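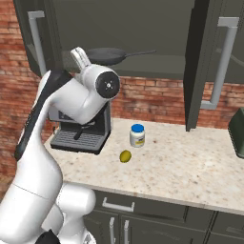 **Interim progress report: staff kitchen automation, Nivton site**
Submitted to the Jusavley Workplace Fund by Lâm Tôn, project lead
Reporting period ending in April

## 1. Purpose of the grant

The Fund supports a trial of robotic assistance in the staff kitchens at Nivton, where kitchen attendants prepare drinks and light meals for employees on two shifts. The grant has two aims. The first is to reduce the overhead reaching and repeated lifting that attendants report as the most tiring part of the job. The second is to record how the work of the attendants changes when a machine takes over some of it, and to do so before any decision is made on wider use.

## 2. Work completed

The simulated kitchen was finished during this period. It includes the granite counter, the wall cabinets with both doors modeled as moving parts, the drawers and lower cabinets, the espresso machine, and a set of small items that the arm must work around. Control software for the arm is supplied by Gomeo and runs in the simulation without changes from the version planned for the site.

The team concentrated on one family of tasks: taking cookware down from the wall cabinet and putting it back. Attendants ranked this task first in the survey held at the start of the grant. The arm must reach between the open doors, take hold of a pan by the handle, clear the shelf, and set the pan on the counter without disturbing anything already there.

We ran 725 simulated attempts. The first 200 were used to set the approach angle of the gripper and are not included in our assessment. In the later attempts, most failures came from contact between the arm and a cabinet door that had been left partly open. Failures in gripping the pan itself were less common than we had expected. Door position will therefore be the main subject of the next round.

## 3. Effect on staff

The project has held group sessions with the attendants on alternate weeks, normally on Thursday after the lunch service. Attendance has been good, and the sessions have changed the plan in several respects.

Attendants asked that the arm not be given the espresso machine. Making coffee is the part of the day when they speak with other employees, and they wish to keep it. We have agreed, and the machine is now treated in the software as an object to be avoided.

They also asked who would be responsible when the arm stops in the middle of a task. Our original plan assumed that the attendant on duty would restart it. Several attendants objected that this would add to their duties without any change in grade or pay. Site management has accepted that restarting the arm is a technical duty. During the trial it will fall to the project team, and a position on the longer term will be agreed before the equipment is handed over.

A third concern was hours. Management has confirmed in writing that no attendant's hours will be reduced as a result of the trial. This assurance covers the trial only. Attendants are aware of the limit, and some remain uneasy about it. We consider that a fair reading of the situation and have not tried to argue them out of it.

## 4. Training

Niazi has prepared a short course on working safely near the arm. It covers the stop button, the floor markings, and what to do if an item is dropped. So far, 70 percent of attendants have completed it. The remaining sessions were delayed by shift changes on the evening team and have been rescheduled.

## 5. Budget and schedule

Spending stands at 50 percent of the award, in line with the plan. The simulation work cost slightly more than forecast — mainly in staff time for the cabinet doors — and the difference has been met from the travel line. No additional funds are requested.

Installation of the physical arm has moved back by one month so that the door position work can be completed first. The end date of the grant is unchanged.

## 6. Next period

- Complete the tests with doors at varied angles
- Add heavier cookware to the simulated cabinet
- Finish the safety course for the evening team
- Agree with site management on long-term responsibility for restarts
- Repeat the attendant survey before installation

The Fund is asked to approve the revised installation date.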